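Subject: Re: [laundry-coop] Saturday slot on the big washer

> Is the large machine free Saturday morning? I have 52 napkins
> from the Nulleck supper and would love to do them in one go.

Hi all, and yes, it's yours, come any time after 9! I was down there earlier and looked in, and there is one dark blue thing in the drum with some light printing on it, so if you're missing something, do speak up.

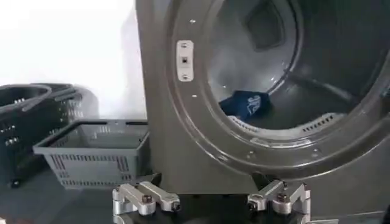

Big washer, door open, blue item at the bottom.

I'll happily hang it on the hook by the Lastska dryer if I don't hear back. Oh, and the card needs 2 credits for a full load now (I know, I know).

Warmly, and happy washing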